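Two Arms and a Pile of Cloths
Robot helpers for young readers, part 8

Picking up a cup is easy for many robots. A cup is hard and it keeps its shape. A cloth is a different story. When you drop it, it falls into a new shape every time, and the robot has to look again before it can grab.

The Lerkex kit is a set for schools and clubs that want to try this work. It comes with two arms, and each arm has a gripper at the end, which does the job of a hand. The kit costs 3,045 dollars, so it is something a school buys, and your parents probably will not!

Green cloths, blue cloths and a black wire basket on the table: 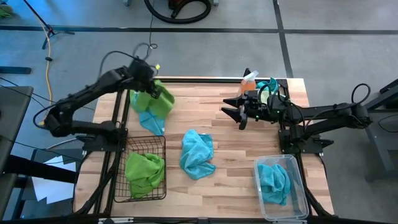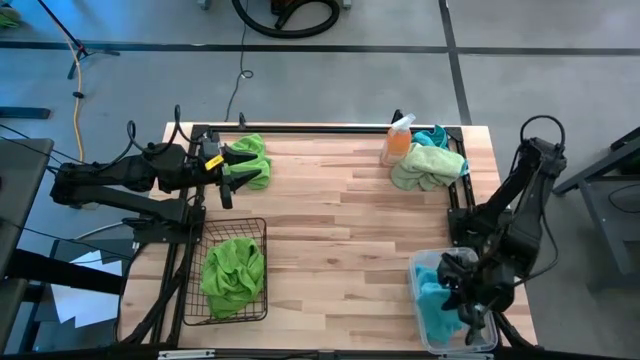
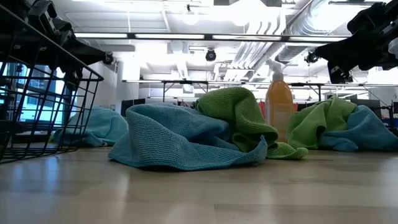 Why does the Lerkex kit have two arms and not only one? Try it at home with a small towel. Put one hand behind your back and sort your towels by color with the other. You can do it, but you must reach far across the table. With two arms, each one can take care of its own side. In the second picture, the right gripper reaches into a clear plastic bin with a blue cloth in it, while the left one is close to a green cloth. The bin is see-through — good for us, because we can look at what is inside. For a robot it may be more difficult, as clear plastic can confuse its cameras.

Robots learn such jobs by practice, like you learned to tie your shoes. Marlina Liem, who wrote the lesson book for the kit, tells teachers to plan about 30 tries before the first talk with the class. Every try begins with the cloths in a new mess. If they always lie the same way, the robot learns only this one way.

One word to remember: a gripper with two fingers has no thumb and no palm. It can only pinch. Take a sock with two fingers and try to put it in a drawer, then you know how it is.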